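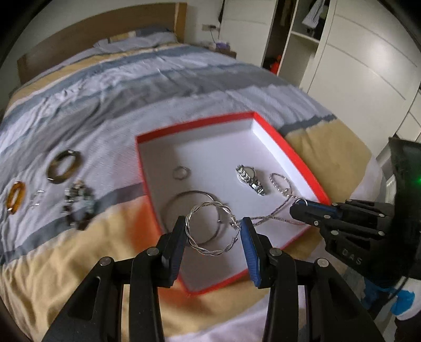
One of our early Altier owners wrote to us that she had spent her whole first evening squeezing too hard, and that small, shiny things only began to go well once she slowed down and let the pads do the holding. We have borrowed her advice for this section, with thanks.

4.3 Practicing with small items

Set aside 40 minutes or so of quiet time for this — a bed or a folded blanket makes a kind surface to work over, and dropped pieces won't roll far.

1. Switch on both hand grippers and let them sit still for 3 seconds.
2. Put your items in a shallow open box or lid. Jewelry is lovely practice, but please start with pieces you don't mind scratching.
3. Bring the fingers down on either side of one item and close gently until the pads meet it.
4. Lift a little way, pause, and set it down outside the box.
5. Swap hands and repeat for as long as you're enjoying yourself.

Note: Fine chains like to tangle. Leave them until last.

Caution: Keep your own fingertips away from the pivot pins while the grippers are closing.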